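Monday, July - shoe rack work, bench notes

Carried on with the low rack for the Utidell entrance order. The question from last week was whether a single tier holds slides properly or whether we need a lip along the front bar. The customer's complaint about the previous version, the Mok, was that anything with a flat sole crept forward and ended up on the floor. Trainers and boots were fine on it.

Changed two things from the Mok. The side frames now slant, and the feet have been moved inwards by 19 mm each side so that the rack can stand closer to a skirting board. Finish is the same black as before. The first coat on this one had a run near a weld, rubbed back and redone on the same day. Still visible if you know where to look. Not worth a third coat on a sample.

Rocking check on the surface plate: 2 mm at one corner before adjustment, nothing measurable after. Bent the foot by hand over the vice, which is not a method I want written into the build sheet. Bukola Nwankwo has asked for a simple jig to hold both side frames at the same slant while the bars are tacked. Agreed. Scrap angle will do for the first one.

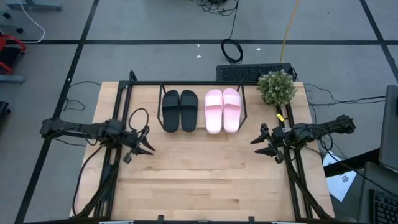
Spacing between pairs is the part I had underestimated. On paper the Mok was sold as a two-pair rack, worked out from the sole width of a narrow shoe. Slides are wider than that, and people do not line them up carefully when they come in. With the black pair on the left and the pink pair on the right, each pushed together, bare bench top still shows between the pairs, and both side frames are clear of the footwear. I would keep that gap. If we shorten the bars to save material, it is the first thing to go, and then the pairs get kicked into each other.

Straps: a broad strap is tall compared with the sole, so it matters for any version with a second tier. Wastis drawing gives the clearance between tiers as if for a flat shoe. Needs raising. I have pencilled the change on the print but not altered the file, so do not cut from the file yet.

Lip or no lip - tried a temporary one, a strip of 8 mm rod held on with cable ties. It stops the soles creeping but makes it awkward to push a slide on with one foot, and that is how most people will use it. Preference is for no lip and a grippier coating on the bars. Plerex sent two sample sleeves, one smooth and one ribbed. The ribbed one held better with a clean sole. Not tried with grit or water yet, and an entrance rack will see both.

Load: 17 kg spread along the bars, left over lunch. No permanent set found with the straight edge afterwards. More than any amount of footwear, but somebody will sit on it or stand on it to reach a coat hook, so it wants a proper point load in the middle of the span as well.

To do:
- point load, mid span
- ribbed sleeve again, wet sole and gritty sole
- jig for side frames (Bukola has the angle)
- correct tier clearance in the Wastis file and bin the old print
- ask Utidell whether children's sizes matter; a small slide may tip between the bars

The sleeves are in the drawer under the pillar drill, in the envelope they came in. The ribbed one has been cut once already, so measure it before planning anything around the full length.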